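Rukulcombe, nine songs in

4/4/22

I've had the new Lý album on in the kitchen for most of a month now and I think I'm ready to write something down. It's called Rukulcombe, it has nine songs and it runs for 66 minutes, so you can work out that she isn't in a hurry. The opening track alone goes past the 10 minute mark. I skipped it the first few times. I don't skip it now.

Some background for anyone who came here for the Munness posts. Lý started out singing in Munness, the five-piece who put out two records and then stopped answering emails. She sang on maybe half the songs, and the other half were shared between the two guitarists, who couldn't sing but had written the things and wanted a go. I liked that band a lot. I saw them in a bowls club with 20 other people and bought a shirt that shrank.

After the band ended she moved to Mullstead and made a solo EP that I didn't care for. It was all drum machine and whispering. Rukulcombe was recorded with a proper band in the same town, and you can hear the difference straight away. There's an upright piano with a sticky pedal on nearly every track, and a bass player, Khôi Vương, who I'd never heard of before January and who is the best thing on the record after the voice.
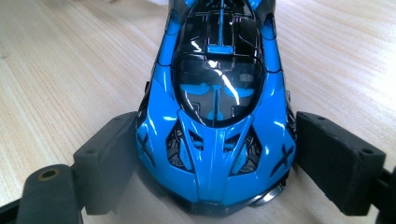

Khôi Vương's playing is very plain. He holds one note where most players would put in four, and he leaves gaps. On "Second Ferry" he drops out for a whole verse and when he comes back it's so low I thought a truck had pulled up outside. It's also the song I'd pick if you only want to hear one. The lyric is a list of things left behind at her father's house, including a tin of buttons, a wet dog towel and a toy car, and I picture that last one as bright blue with a big dark canopy, like the one up there, although she never gives it a colour. She sings the list flat, with no favourites, and then goes up on the last item. I've tried to work out why that gets me and I can't.

The middle of the album sags a bit. "Lantern Road" and "Lantern Road (Again)" are the same song at two speeds, and I'd have kept the slow one. There's also a spoken part in "Corrugated" that goes on too long. She has a good speaking voice but she's reading out tide times.

Side two of the vinyl, if you have the vinyl, fixes most of this. "Eighty-Six" was apparently named for the route number of a bus, the 86, and it has the only real chorus on the record. My neighbour has started humming it through the fence. Then there's "Tell Them I Was Early", with just piano and voice, recorded with a window open by the sound of it. You can hear a bird and then a gate.

I keep reading that it's a grief album. I suppose it is, but I'd have said it was mostly about moving house. Most of the songs have boxes in them.

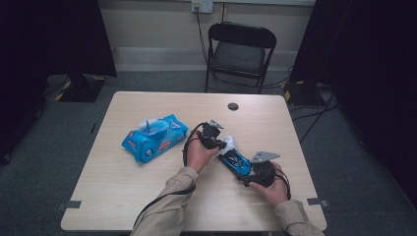
Odds and ends

The vinyl pressing is good but the inner sleeve is tight and scuffs the record on the way out. I've swapped mine for a lined one. The lyrics are printed in pale grey on cream and I needed the desk lamp to read them.

She's touring with the full band, no dates near me yet. If they get here I'll go and write it up. A friend went to the Mullstead launch and said they played the album in order, then one Munness song, "Paper Harbour", with the piano taking the guitar part. I'd like to hear that.

Next post will be the Munness demos I promised – I still have to find the cable for the tape deck.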